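**Greltwood Desk Mat, Large**

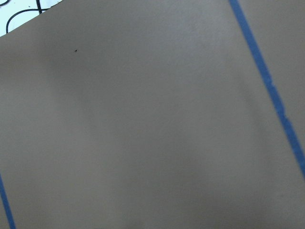
*Matte finish, gray-taupe.*

A desk mat is a rug for people who have given up on the rest of the room. The Greltwood comes in one pattern: none. It lies flat under a keyboard and asks very little of you.

- Item no. 757
- Thickness: 3 mm
- Weight: 2 lb
- Ships rolled from our Hondthorpe warehouse

Unroll it the night before you want to use it and put some books on the corners. Thrillers work. Poetry is too light.

Wipe with a damp cloth. Coffee comes off if you notice it the same day. Ballpoint ink is yours to keep.

The old Thiele mat was dropped in August. We have 11 left, all in mustard, and we'd love to talk.

Returns accepted unused. Crumbs count as use.

Page updated Nov 21, 2023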